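Fluswood market hall to reopen with room for more stalls

4 September 2022

I popped down to Fluswood this week to find out what's going on with the old market hall, and I came home in a very good mood (and with a bag of plums, but that's another matter). It has been shut since the roof started letting in rain, and plenty of us had quietly given up on it. Well, the doors are opening again before the end of the month!

Gilmartin, the building firm that took on the job, has put in a new roof and relaid the drains along the Hevis Road side. If you ever bought fish there in a wet winter you'll know why I'm so pleased about the drains. The old clock is staying, still seven minutes slow, and the side entrance now has a ramp wide enough for a double buggy.

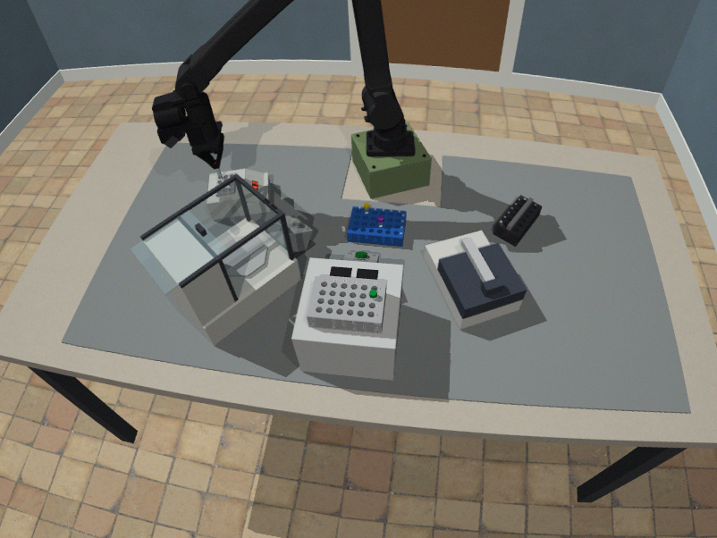

How much will it cost to rent a stall? A full week is 192 pounds, and new traders get their first month at half price.

I did wonder whether that would put off the smaller sellers -- the jam people, the lady's-glove people, the man-and-a-van plant sellers -- but there's a day rate as well, and you can share a pitch if you both put your names on the form. Forms are at the library desk and have to be back by the middle of September. The bakers have got theirs in already, I'm told, so the cheese scones are safe.

Parking is the bit I'm less cheerful about. The Cirkama car park behind the hall has 200 spaces and the hall can hold 800 shoppers, so you can do the sums yourself. There's talk of a shuttle bus from Hevis on busy mornings, though I couldn't get anyone to give me a timetable. I'd walk if you can, or come early.

The café upstairs won't be ready for opening day as the kitchen still needs its safety check. Tea will be sold from a hatch by the main doors until then, cash or card, and dogs are welcome on the ground floor.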